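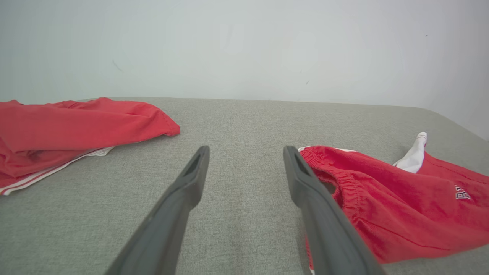 The upholstered bench as a folding surface

Most advice on dealing with clean clothes starts at the wardrobe and works backwards. It specifies drawer dividers, hanger spacing and the order of colours on a rail. The surface on which the clothes are sorted gets little attention, and in most homes it is whatever happens to be nearest: the bed, the dining table, the arm of a sofa. My view is that a firm upholstered bench, pushed flat against a wall, does the job better than any of them, and that the folding table sold for the purpose is a poor use of floor space.

The first consideration is friction. A polished table lets a garment slide while it is being squared up. Sports trousers in smooth synthetic cloth are the worst case, as one leg moves while the other is being aligned, and the waistband follows. A woven cover with a slight texture holds the lower layer still while the upper one is brought across. The effect is small for a cotton shirt and large for anything slippery. Corduroy and deep pile go too far the other way and drag at the fabric.

The second is firmness. A mattress sinks under the hand, so each fold is made on a slope and the stack leans from the start. The Carura bench I have used for 2 years has a dense foam top that gives very little under a flat palm. The Hallska model I tried before it had a softer cushion with piping round the seam, and the piping left a ridge under every third or fourth garment. Piping, buttons and quilting should all be ruled out. They are decoration for a seat and obstacles on a work surface.

Height is where the bench loses ground. A seat is too low to fold at while standing, and anyone with a bad back will notice within a few minutes. I kneel on a mat or sit at one end and work along the length. Neither position suits a large wash. For sheets and duvet covers I concede the point and use the bed, which has the area required.

Depth matters more than length. Mine measures 400 mm from front to back, enough for trousers folded in half lengthways but tight for a jumper with its sleeves out. If I were buying again I would accept a shorter bench to get a deeper one. Rounded corners also cost usable area, though they are kinder to shins in a narrow room.

Price does not settle the matter in favour of the table. When I compared them in December, the bench from Prastholm was listed at £369 and the wall-mounted folding table from El Khatib at £681 with fitting. The table is well made and stands at the correct height. It also does one thing for an hour a week, and folded away it still occupies a strip of wall that cannot take a shelf or a radiator. A bench is in use as a seat the rest of the time.

The usual objection is that a soft surface invites piles. Clothes get dropped on it at the end of the day and stay there, half folded, until somebody needs to sit down. I accept that this happens. It happens on chairs, banisters and exercise bikes as well, and I have yet to see a house in which removing the surface removed the pile. A loosely folded pair of track bottoms on a clean cushion is at least one step from the drawer. The same pair on the floor has to be inspected first.

A plain mid-grey cover is the sensible choice of colour. Dark cloth shows lint from towels and pale cloth shows everything else. Strong colours stand out clearly against grey, and stray socks are easier to find. Check that the cover unzips, and wash it at the temperature on the label. Mine can take up to forty degrees, and it goes back on more easily while slightly damp.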